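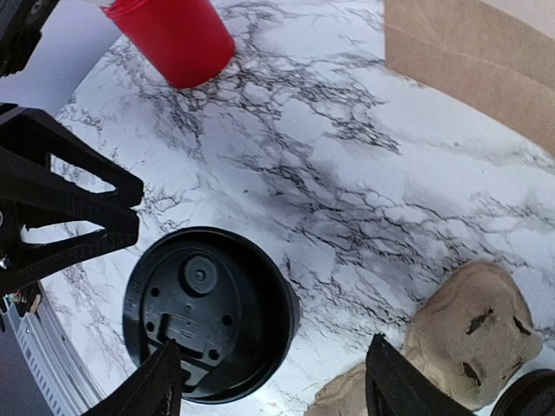
Department of Religious Studies – Course Readings – Clestness College

We use cookies to keep this site running and to see which pages get read. By continuing you accept them. Manage settings

Chapter 8
Pilgrims, Crowds and the Numbers Shrines Give Out

Most books on pilgrimage open with a crowd. A road fills up before dawn, people sing, an old woman walks barefoot, and somewhere in the first paragraph there is a number with a lot of zeros in it. The reader is meant to feel the size of the thing and move on. This chapter stays with the number for a while, and asks who made it and what they wanted it to do.

Take the hill shrine at Horel. Its own leaflet says that 300 pilgrims climbed the hill in the first year the path was open. The parish history, printed much later, also says 300, and so does every guidebook we have been able to find. Three sources that agree would normally be comforting. But the guidebooks copied the parish history, and the parish history copied the leaflet. Nothing in the leaflet says how the figure was reached. There was no gate at Horel that year and no register. We have one source, repeated until it sounds like several.

It may still be correct. A round number can be right by luck, and a small community may know very well how many people came up its hill. What we can't do is build on it. When a later writer says that attendance at Horel "grew steadily from 300," the word "steadily" is carrying a load the evidence can't bear.

The monastery guesthouse at Jurico looks like a better case. It kept a book at the door, and the book survives. In one September the guest master wrote down 386 names. An odd number like that feels honest, and students tend to relax when they see it. They should look at the pages first. Some guests signed when they arrived and again when they left. Several entries read only "and family." A delivery driver signed, perhaps out of politeness. The book tells us how many lines were filled in during one month. Whether those lines stand for pilgrims, tourists, suppliers or cousins of the monks is a separate matter, and the book is silent on it.

That leads to a harder problem. What is a pilgrim? The guesthouse at Jurico used the word for anyone who stayed the night. The shrine at Horel used it for anyone who reached the top. At the lakeside temple of Sani, the word was kept for people who had taken a vow before setting out, and everyone else was called a visitor, even those who prayed there for hours. Put these three places in one table and the columns will line up nicely. They will also be measuring different things.

Believers sometimes hear this kind of argument as an attack. It need not be one. A claim about how many people walked up a hill is an ordinary claim about the past, and it can be checked, or fail to be checked, like the price of bread. The meaning of the walk to those who made it is another subject, taken up in the next chapter. Scholars, for their part, have often been lazier than the believers. A monk who writes a large number in a leaflet is trying to raise money for a roof. A professor who repeats it has no such excuse.

Nor should we assume that error always runs upward. Shrines that feared the attention of the authorities had good reason to look small. So did houses that paid a tax by the head. At Sani the temple's yearly report stayed almost flat for decades, which one popular history calls "a period of quiet decline." The same reports show the temple buying more and more rice. Somebody was eating it – and the popular history never asks who.

Readers should work through this chapter with a source of their own at hand. A newsletter from a local church, mosque or temple will do. Find a number in it. Try to say who wrote it down, when, and from what. If the trail ends after one step, write that down too. It is a finding, though it will rarely make a headline.

The first section looks at registers and door books. The second turns to money, candles and food as indirect evidence, and is a good deal less cheerful about them than the paragraph on rice might suggest.

Page last changed September 26, 2019
Contact the department | Copyright Clestness College | Back to top

Comments (3)

guest
The rice point is clever but prices move. Maybe they were just stocking up while it was cheap? I'd want to see the storerooms before believing in extra mouths.

secondyear_rs
Tried the newsletter exercise with my own church. Trail ended after one step. My grandmother was not pleased that I asked.

guest
Is the table for the three sites in the printed edition only? I can't find it in the reading pack.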